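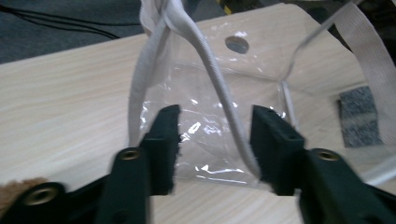
Storing a shaggy plush toy in a clear bag, is it a bad idea?

Posted by gumnut_mum

My daughter has a brown plush with very long fur and it's started living in a clear plastic bag with grey handles. We're moving to a smaller place in May and I'd like to pack it away for almost 10 months, until she has her own shelf again. The bag is the soft see-through kind, not a hard tub. I like it because she can look in and see the toy is still there, which stops the arguments at bedtime.

My worries are the fur going flat on one side and the plastic making it smell. It has already been through one move in a Gesside storage cube and came out with a crease down its back that took weeks to lift. It isn't an expensive toy. I paid 40 dollars for it at the Visport markets, but I won't find the same one again.

Do I wash it first or just brush it? And does the bag need to be left open? 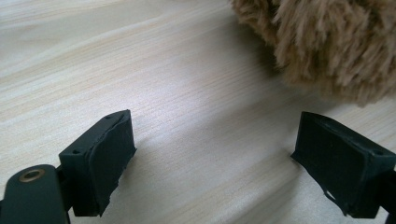
I've read that you shouldn't brush this sort of fur at all, and also that you should brush it every week, so I'd like to hear from someone who has stored one. The label came off years ago, so I don't know what the fur is made of. It does shed a bit on the dining table when she plays with it there.

3 replies

Olanrewaju Nnaji

I've mended and cleaned soft toys for years, mostly long pile ones like yours. A clear bag is fine for 10 months if the toy goes in completely dry and the bag isn't sealed.

Wash it only if it needs it. With no label I'd stay away from the machine. Use a cloth wrung out in lukewarm water with a drop of wool wash, wipe with the direction of the fur, then go over it again with plain water. Don't soak the stuffing. Leave it to dry in an airy room out of the sun for two full days, and turn it a few times. The surface will feel dry long before the middle does.

When it's dry, work through the fur with a wide pet comb. Start at the tips and move in towards the body a little at a time. Hold the fur near the base with your other hand so you aren't pulling on the backing. The thin spots are usually where an arm or leg joins the body, so go gently there.

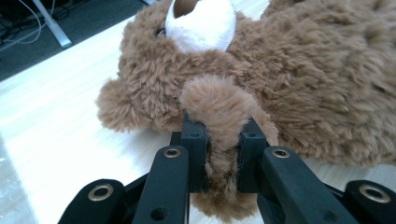
Shaggy brown plush on its side, with part of its white fur showing.

For packing, put an old cotton pillowcase around it and then put it in the bag. You lose the see-through part, but you could fold the top of the pillowcase down so the face shows. Stand the bag upright with nothing on top. Your crease probably came from weight or from being folded over, so don't squeeze it in to save space. Leave the top of the bag open a little and keep it off a concrete floor.

Skip mothballs. The smell gets into the fur and takes forever to air out.

parkside58

Just chuck it in the bag. Mine was in a garbage bag in the garage for years and it was fine. Smelled a bit. Vacuum bags are good too if you're short on room.

tess_in_albers

I wouldn't use a vacuum bag for this one. I did that with a long-haired lamb and the fur on its belly set in clumps. Steam from the kettle helped (held well back, and combed while it was still a bit damp) but it never went back to how it was.

On the clear bag, mine is the same sort of thing and the only trouble I had was light. It sat near a window and the side facing out faded. Keep it in the wardrobe and let her visit it. I also tie a paper tag with her name and the month on the handle, because after a move every bag looks the same.

For the shedding, a damp rubber glove picks it up off a wooden table better than a cloth does.

gumnut_mum

Thanks all. I've got a pillowcase and a comb, so I'll do the wipe down this week and leave it longer than I think it needs. Good point about the window.

Related threads
Getting a crease out of plush fur
Felt dolls and moths in a Wosance wardrobe
What to pack last when moving with kids
Clear bags or cardboard boxes for toys?
Removing sticker glue from a timber table

Contact us | Copyright Albers Community Help | Back to top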